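Dec 6, 2021. Bench 2, tube rack sort-out

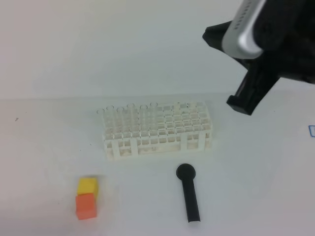 White rack on the bench, clear tubes in the back row at the left, black round-headed tool and the two foam cubes in front.

Went through the racks today. We have been mixing two kinds on the same shelf since September and it keeps causing trouble, so I wanted to settle which one stays on this bench.

The white plastic one is the Clidel. Open grid, so you can see the tubes through the sides and it drains well after a wash. The other kind (Danko, solid block) is heavier and doesn't slide when you pull a tube, but water sits in the bottom of the wells and the labels go soft. Jonatan prefers the Danko for that first reason. I prefer the Clidel. We agreed to keep the Clidel here and move the Danko blocks to the cold room, where they don't get washed much.

Fit check, plain tubes, no caps:
- Back row, left end: all go in and come out with one hand.
- Back row, right end: fine, slightly looser.
- Front row: one hole has a burr on the lower crossbar. Tube catches halfway down. Trimmed it with the small knife and tried again, still catches a little. Leave that one empty until I can file it.
- Tipped the rack by hand to see if tubes shift. They lean but stay put.

Filling order: Kanako Sakamoto asked that everyone start from the back left and work right, then come forward. She reads the rack from the stool side and has twice picked up a tube from the wrong end. I have no objection. Wrote it on the card by the sink.

Washing: the last batch of tubes had a faint ring near the rim. I think it is the Nurkix detergent not rinsing off in the hard tap water. Did a second rinse in deionized and the ring was gone on all but one. That one went in the glass and plastics bin. For the next batch, use half the detergent and see if one rinse is enough. Dry upside down on the pegs, not in the rack, or the rims mark again.

Foam cubes: yellow and orange, both soft. These are the ones we put under the edge of a tray to tilt it. They had ended up in the pipette drawer again. They now live in the shallow bin to the left of the bench. If they get spilled on, throw them out. We have plenty and they can't be cleaned properly.

Bench top: white surface still shows small dark specks. Wiped with ethanol, some came off. The rest may be in the surface. Jonatan says they were there when he started. Not worth more time.

Stock: the tube carton says 2000 and is nearly full. Order number on the side is 2432, copied into the supplies sheet so we stop asking each other. Flitus caps are the ones running low, 40 left in the open bag. Need to order before the next long run. The caps from the other supplier fit but pop off if the tube is warm, so please don't substitute.

To do:
- File the burr in the front row.
- Order caps (me).
- Move the Danko blocks to the cold room (Jonatan).
- Half-detergent wash with the next batch, note whether the ring comes back.
- Ask Kanako if she wants the rows lettered. Tape on the rack fell off last time, paint marker might hold.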